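RTL 140 Store Operations
Unit 6 handout: Facing and filling the drinks shelf
Instructor: Saodah Hartono
Lab assistant: Oduor Kariuki

Read this before the Friday lab. You will need it again for the shelf plan assignment at the end of the unit.

Terms used in this unit

Facing: one product position at the front of the shelf, as the shopper sees it. Three bottles of the same water side by side are three facings, no matter how many stand behind them.

Depth: how many units stand one behind another in a facing.

Lip: the raised front edge of the shelf. Price tags usually go here. A bottle should stand close to the lip without leaning on it.

Blocking: keeping one brand or one type of drink together so that it reads as a single patch of color.

Hole: a facing with nothing at the front. A facing with one bottle pushed to the back is counted as a hole in this course, even though the stock system will show it as filled.

Why drinks get their own unit

Bottled drinks sell quickly and they are heavy. They are also round, so they turn when a shopper reaches past them. A box of crackers that has been moved still shows most of its front panel. A bottle that has turned a quarter of the way may show only the barcode or the small print. The shopper then has to pick it up to find out what it is, and many will not bother.

In the Dridgate exercise from last year's course, students walked a drinks section with 408 facings and marked each one as straight, turned or empty. They found 262 straight. The rest were split between turned labels and holes, with turned labels the larger group. Keep those figures in mind when you do your own walk.

Reading a shelf

Start at the left end and move right. Look at the front line first, then at the labels, then at what is standing behind. Do these as separate passes. Students who try to do all of it at once tend to miss the front line, and it is the easiest part to fix.

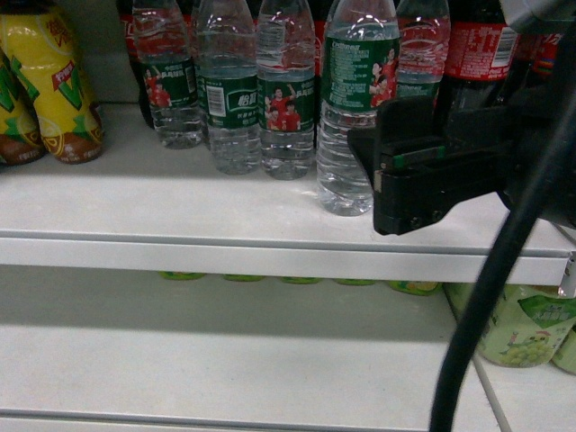

Figure 6.1. Yellow drink bottles at the left, water with green labels beside them, and dark soft drinks at the back. Compare the label directions and the front line of the water.

Points to bring to the lab from Figure 6.1:

Blocking. The yellow drink and the water each stay together and are easy to tell apart by color.

Front line. The water bottles do not stand in one straight line. Decide which bottle you would use as your guide and move the others to match it.

Labels. One water bottle has its barcode showing on the green label. Others show figures in red. Choose one side of the label as the front and turn every bottle to it.

Depth. Dark bottles with red labels stand behind the water. Whether this is correct depends on the plan for the shelf. If the plan gives the water full depth, the dark bottles belong in a facing of their own.

Order of work

1. Take out anything that does not belong in the facing.
2. Check dates. Shortest date goes to the front.
3. Wipe the shelf and the lip with a dry cloth.
4. Pull the remaining stock forward.
5. Fill from the back.
6. Turn the labels. Hold the bottle by the shoulder, not the cap.
7. Check the price tag against the product.

Do not fill first and rotate later. Yanti Menon's notes from Unit 3 cover date rotation in full, and the same rules apply here.

Lab assignment

Work in pairs. Each pair gets one section of the practice aisle and the Liem shelf plan that goes with it. Record every facing on the sheet as straight, turned or hole, then correct the section and record it again. Hand in both sheets, with both names on each.

Written part: up to 600 words on one change you would make to the plan, with your reasons. Send it to Musyoka Ogola before the next class.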